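Stage & Backstage Help > Lighting and Rigging

Old hall, front of house lights all tripping one dimmer, what do I do

Posted by flyfloor_fi, August 19, 2020

Hi all, community theatre in Judbridge, we've got a hall from the fifties with a rig somebody put in over the years in bits. Doing a small musical, cast of 10. Problem is the dimmer for the front wash. Trips every time we go to full on the opening number. Fine at half. Fine in the afternoon when I'm testing on my own, of course.

What's on it: four fresnels, 700 watts each going by the label on the back, and a fifth thing that I think is a profile. Dimmer is a Drekora, old grey one, no manual. Label says 10 A per channel. We're on 240 volts.

Tried swapping lamps, tried a differnt extension lead, same thing. Other channels are ok. Opening is in a bit over a week and the director wants it BRIGHT for the opening. Budget is basically nil. Can I just move a couple of them to another channel or is that going to muck up the plot? Also does anyone know a trick for labelling, I have no idea which lead goes where up there.

Thanks in advance, sorry for the long post

patchbay_tess

You're overloaded, simple as that. Four times 700 is 2800 watts. Ten amps at 240 is 2400. Already over before you even plug the profile in. Half is fine because it's pulling less current. Your afternoon tests, I bet you never ran it at full for more than a few seconds. Old breakers take a while to get warm and then go.

So yes, split them. Two fresnels on one channel, two on another, profile on its own if you've got a spare. Then on the desk soft patch both channels to the same fader and the plot doesn't change at all. If the desk is too old for soft patch, just tape the two faders together, we did that for years with a bit of dowel.

Don't go putting a bigger breaker in. Please. The wiring behind it is sized for the old one.

Extension leads: check the rating on those too, and uncoil them fully. A coiled lead under load cooks itself. And get it all tested and tagged if it hasnt been since whenever.

Labelling. Coloured tape at BOTH ends of every lead, same colour same number. White electrical tape and a paint marker, not biro, biro vanishes. Number by the bar and then left to right as you stand on stage looking out. Draw it on paper and stick the paper inside the dimmer cupboard door. Took me one evening for 46 leads with someone on the floor calling out which lamp came on.
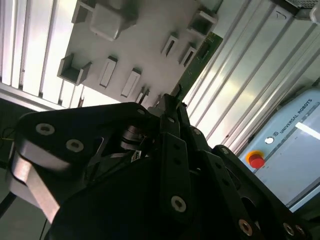
Black gripper with hex bolts, white panel overhead.

gelsandgobos

What she said, mostly. One thing, look at the plug tops while you're up there. Browned or soft plastic around the pins, bin it. We had one in our Follholm hall where the tripping was a crook plug and nothing to do with load. In your case its load though.

If it still isn't bright enough after the split, clean the lenses. Seriously. Ours had years of dust and hazer gunk on them, warm soapy water once they're stone cold and out of the lantern, dry properly, back in. Big difference for no money. Then have a look at your gels, if they've gone pale in the middle they're done. And drop some of the colour out of the front wash, open white or a very light straw gets you heaps more than a heavy amber does.

Also worth asking the school in Lunde if they've got a spare dimmer pack for the fortnight. Schools have all this stuff sitting in a cupboard. Ask nice and offer tickets.

flyfloor_fi

Legends, both of you. Maths was never my thing. Split them tonight, two and two, profile on the spare, ran at full for the whole opening number and the reprise and it held. Desk does have soft patch, found it in a menu. Lenses tomorow. Will do the tape thing on the weekend when I can rope someone in for the floor.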